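# Ein Ticket für Pliltcombe

Ich wollte eigentlich nur ein Spiel sehen. Ein einziges! Zweite Runde im Verbandspokal der Frauen, Basketball, Pliltcombe gegen Rododby, Anwurf am frühen Abend, und danach zurück in die Pension und ins Bett. Vier Tage später saß ich immer noch in derselben Halle, hatte einen grünen Schal um den Hals und diskutierte mit einem pensionierten Busfahrer über Zonenverteidigung.

Pliltcombe muss man nicht kennen. Der Ort hat einen Hafen, zwei Bäckereien, einen sehr langen Parkplatz und eine Sporthalle aus den Siebzigern, in die 1630 Leute hineinpassen, wenn die Kinder auf dem Schoß sitzen. An dem Abend, als ich ankam, war sie voll bis unter die Sprossenwände. Es war Januar, draußen kam der Regen quer, und drinnen beschlug mir sofort die Brille. Ich habe den ersten Korb des Turniers gehört und nicht gesehen.

Das Pokalsystem ist dort herrlich altmodisch. Acht Mannschaften, K.-o.-Modus, alles in einer Halle, alles innerhalb von vier Tagen, und wer im Halbfinale verliert, muss am nächsten Mittag noch einmal ran und um Platz drei spielen (was alle hassen und alle schauen). Gesetzt wird nach der Tabelle zur Winterpause. Rododby war die Nummer eins und hatte seit dem Herbst kein Spiel verloren. Pliltcombe war die Nummer acht und hatte im Viertelfinale bloß deshalb überlebt, weil Lukumay in den letzten Sekunden zweimal von der Freiwurflinie danebenwarf.

Ich saß in Reihe sechs, hinter dem Korb, eingeklemmt zwischen einer Familie mit Trommel und eben jenem Busfahrer. Neben mir wurde die ganze Zeit über »die Irin« geredet. Die Irin ist Aoife Sheehan, Aufbauspielerin, nicht besonders groß, mit einem Dribbling so tief, dass man meint, der Ball rolle gleich davon. Sie war mit einem Studienjahr gekommen und geblieben, erzählte mir mein Nachbar, und er sagte das mit einem Stolz, als hätte er sie persönlich vom Bahnhof abgeholt.

Die erste Hälfte war grausam. Rododby presste über das ganze Feld, Pliltcombe verlor den Ball im Aufbau, verlor ihn beim Einwurf, verlor ihn einmal sogar nach einer Auszeit, in der genau das besprochen worden war, was nicht passieren durfte. Zur Pause lagen sie mit 18 Punkten hinten. Ich habe mir einen Tee geholt und überlegt, ob ich den früheren Bus erwische. In der Schlange standen lauter Menschen, die über Abendessen redeten.

Und dann kam dieses dritte Viertel. Ich habe schon viel Basketball gesehen, in großen Arenen mit Lichtshow und Maskottchen und allem, aber so etwas selten. Pliltcombe stellte auf eine Zone um, mit Sheehan ganz vorne an der Spitze, und plötzlich wurde Rododby langsam. Nicht schlecht, nur langsam! Ein Pass mehr, ein Zögern, ein Wurf zwei Sekunden zu spät. Der Busfahrer neben mir hörte auf zu reden und fing an, mit der flachen Hand auf sein Knie zu schlagen, jedes Mal, wenn die Wurfuhr unter fünf ging. Als Sheehan von ganz außen den Ausgleich traf, flog irgendwo hinter mir ein Becher Limonade, und ich roch noch zwei Tage danach nach Orange.

Gewonnen hat Pliltcombe mit einem Punkt. Ein Abpraller, ein Gewühl unter dem Korb, eine Hand, die den Ball irgendwie zurück ans Brett tippt. Wessen Hand es war, darüber gab es in der Kneipe am Hafen drei Versionen, und auf dem Spielbogen steht eine vierte.

Die Kneipe muss ich überhaupt erwähnen. Dort liegt ein dickes Heft aus, in das seit Jahrzehnten jedes Heimspiel eingetragen wird, mit Kugelschreiber, Bleistift, einmal offenbar mit Lippenstift. Der Pokalabend bekam die laufende Nummer 2259, Jugendspiele mitgezählt. Ich durfte darin blättern, bis das Licht ausging, und fand zwischen lauter Ergebnissen auch Wetternotizen, ein Rezept für Fischpastete und die Beschwerde über einen Schiedsrichter, die sich über anderthalb Seiten zog.

Am nächsten Morgen hatte ich eine Verabredung mit Sheehan zum Kaffee. Sie kam zu spät, mit Eis auf dem linken Knöchel und einer Tüte Rosinenbrötchen, von denen sie mir keines anbot (sie hat sich später entschuldigt). Über das Spiel wollte sie erstaunlich wenig sagen. »Wir waren müde, die waren müder«, meinte sie, und dann redete sie zwanzig Minuten lang über Beinarbeit. Wie man den hinteren Fuß setzt, bevor man den Ball überhaupt hat. Dass man im Stehen verteidigen für bequem hält, bis man die Oberschenkel spürt. Ich habe alles mitgeschrieben und kann nichts davon.

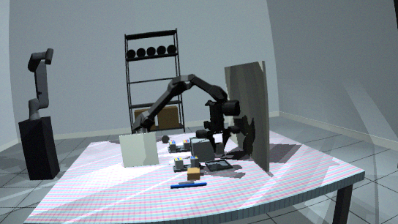 *Greifer über dem rosa karierten Tischtuch, Computersimulation.*

Das Finale gegen Flikley ging dann verloren, und zwar deutlich. Flikley hatte das andere Halbfinale locker gewonnen, früh die Bank gebracht und entsprechend frische Beine. Nach dem ersten Viertel stand Sheehan schon bei drei Fouls und musste sich setzen, und ohne sie an der Spitze war die Zone eben nur noch eine Zone. Die Halle sang trotzdem, die Trommel ging im letzten Viertel kaputt — das Fell riss mitten im Takt —, und die Familie trommelte auf der Bank weiter.

Rododby wurde übrigens Dritter, in einem Spiel, bei dem beide Mannschaften aussahen, als hätte man sie aus dem Bett gezerrt. Ich habe auch das bis zur Schlusssirene geschaut. Mein Nachbar war ebenfalls da, selbstverständlich, mit Butterbroten für zwei.

Für das nächste Jahr hat er mir einen Platz in Reihe sechs versprochen. Karten gibt es ab Herbst an der Hallenkasse, nur dort und nur bar, und in den Bus vom Bahnhof steigt man besser hinten ein, vorne tropft es durchs Dach.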